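# Small Parts Gallery: the Teltis two-finger kit

Welcome, and do stay a while! We put this page together because so many of you write to ask what the Teltis looks like when it's working on small, fiddly things, and a price list never quite answers that (ours least of all). The kit comes from Drurance with the arm bracket, the wrist camera, one pair of black fingers and a cable that is, I'm glad to say, finally long enough. It costs £1195, or £607 if you already own the older Ballero base and only want the front end.

Azra Angelovski looks after the fingers here, and she's very fond of the blunt tips. She finds them kinder to small metal pieces than the pointed ones we sold until February, and she has been through around 300 tip shapes on paper to get to these.
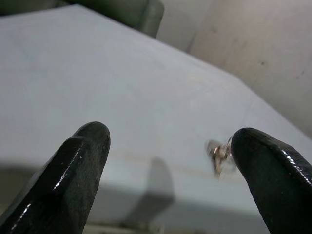
*Down among the small stuff: a little metal piece with a thin curved loop, close by the right fingertip.*

The wrist view is the one most owners keep on screen all day. Both fingertips stay in sight over a pale surface, and you soon get used to steering by the shadow, which Stojan Lazarević swears by when he's teaching newcomers. The coating has a slightly rough feel and does pick up a few scuffs and specks. A soft cloth is all we use on ours.

Spare fingers are sold in pairs, and the Stöckli case holds the lot with room for a sandwich. If you'd like to try a kit before you buy, bring your own bits and pieces along to our open bench on 18th April. Tea is on us, and the kettle goes on early.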